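Ronditz Cell Maintenance Meeting
Minutes, December 11, 2019

Present: Iida Kauppinen (chair), Washington Pimentel (minutes), Kuusisto service desk by phone
Apologies: none

1. Previous minutes
Accepted with one correction. The torque check in item 3 was done on the left arm only. The right arm remains open and is carried to item 4 below.

2. Gripper housings
W. Pimentel reported that the replacement housing from Prelik has been fitted to the left arm in green. The right arm stays on the white housing until the spare is delivered. Finger geometry is the same on both, so the basket lift program does not need separate offsets. I. Kauppinen asked that the housing color be entered in the cell log together with the arm serial number. Agreed.

3. Wrist cameras and cabling
The left camera dropped out 4 times during the October run. Kuusisto suspects strain at the plug when the wrist rotates past 45 degrees. Pimentel does not think the plug is at fault and wants the cable swapped first. Agreed to swap the cable, then repeat the run before ordering connectors. Cable routing at the basket position was reviewed.
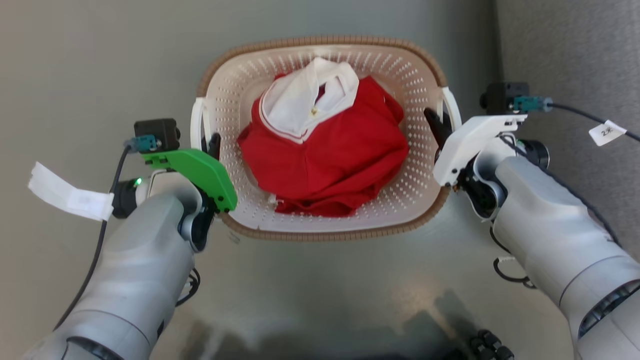

Fig. 1. Basket position, both fingers at the inner walls. Left camera cable runs down the outside of the arm; right camera cable leads off to the right, with "2米" length label.

The paper tag at the left wrist is to be removed and its contents copied to the log. Kauppinen asked for the same cable path on both arms. Pimentel noted that the partition on the right side limits the slack available there. He will propose a clip position and send it round before any cable is moved.

4. Right arm torque check
Not done. Needs the cell stopped for 2 hours. Scheduled with the cable swap so that the arms are powered down once. Joint brakes to be tested before the covers go back on.

5. Basket lift program
Finger closing force left at 56 percent. No change until item 4 is closed. The test load remains one garment per basket. Cengate has asked for a heavier load; deferred.

Actions
WP: swap left camera cable, repeat run, report dropouts
WP: right arm torque check and brake test
WP: clip position proposal, right arm
IK: update cell log template with housing color field
IK: reply to Cengate on test load

Next meeting to be called by IK when the torque results are in.

Ronditz Automation Maintenance | Internal use | Contact: cell service desk | Back to top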